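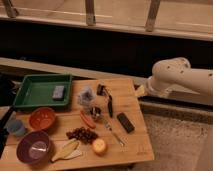
Football officials wanted, Tolley Valley youth and high school games

Posted 2022-07-23

We need people to work football games this fall, and we'd like to skip the usual pitch. You have probably read the ones that promise you'll be "part of the action." You will be part of it in the sense that you stand on a sideline in the rain and a grown man disagrees with you about holding.

The Flosach Officials Group covers games for the Tolley and Amoah school districts plus the Sillier youth league. The season runs from late August through the end of October, with playoffs after that if you're picked for them. First-year officials mostly aren't.

Pay is $80 for a varsity game and less for the lower levels. Youth games are paid by the day. A first-year official who took most of what was offered last season made $520 after buying a uniform, so be wary of anyone who tells you this is a good side income. Mileage is paid only for trips outside the two districts, and the check can be slow.

What we ask for:

Age 18 or over by the first game
A clean background check
Able to jog backward without falling down
Two evenings of rules class and two preseason scrimmages, all unpaid

You do not need to have played. Former players often know the rules less well than they think, and we spend a good part of class undoing what they learned from television.

We have been told a new scheduling app will fix the late assignments. Maybe it will. Until we see it work, expect phone calls, sometimes the day before a game - and please answer them.

The districts also say they're getting tougher on sideline behavior. They said that last year. Coaches are better than they were, parents about the same. New officials are always put on a crew with someone experienced, and that part we do stick to.

To apply, call or stop by the Flosach office and ask for the football form. Leave a number you check. If you only want to work clock or chains, write that at the top.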